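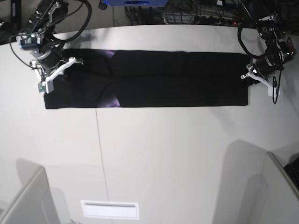
Black, and how to keep it black

Ghazal Rahimi has dyed clothes for other people for 11 years, most of them black things gone grey. "People wash too hot," she says. "Thirty degrees is plenty."

Her dye shop, Pladska, takes in old clothes until four in the afternoon. 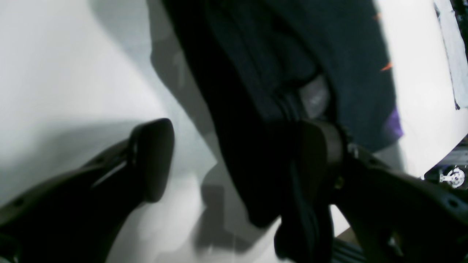 Photo: Davoud Babaei

Cotton goes in the vat for an hour, linen a bit longer. Polyester she sends back – it won't take her dyes.

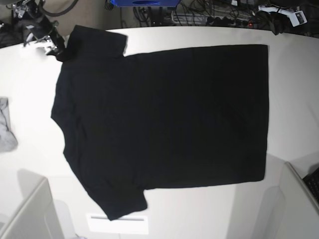

She charges by weight and rinses everything twice. August is slow. "Then in autumn they all want their blacks done," she says, "and I'm here till 10 at night."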